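Trumham plant changes upkeep routine on robot packing cell

TRUMHAM - The packing cell at the Groreck plant is back on two shifts after its robot was given a new maintenance schedule, the company said Tuesday.

The arm, which places flat inserts into shipping cartons, had been missing picks since early December. Maintenance lead Wen-hsiung Tam said the trouble came from worn fingers and a wrist camera that had drifted out of alignment.

"The arm was fine. The grip was closing 2 millimeters to one side of where the camera thought it was," Tam said.

Under the new routine, operators check the fingers at the start of each shift and the camera is realigned every 2000 cycles. The old schedule called for a check once a month. A full realignment takes 40 minutes, and the cell is locked out while it is done.

The yellow lattice fingers will be replaced as a pair. Tam said changing only one had left the grip uneven in the past. Spare sets are now kept in a cabinet beside the cell.
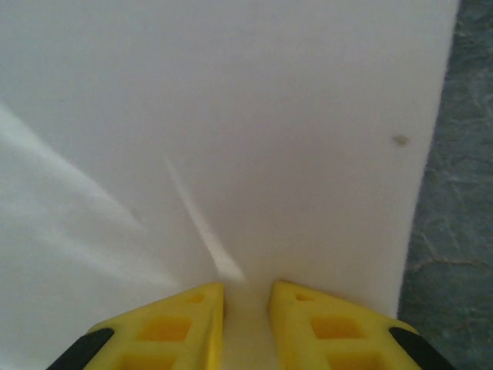 Glare has also been a concern. White surfaces can throw light back at the camera, and the crew plans to fit a shade over the cell before the end of the month.

Tsang, the contractor that installed the cell, will train 3 more operators in the procedure. The plant's second cell, at the Odier building, moves to the same schedule next month.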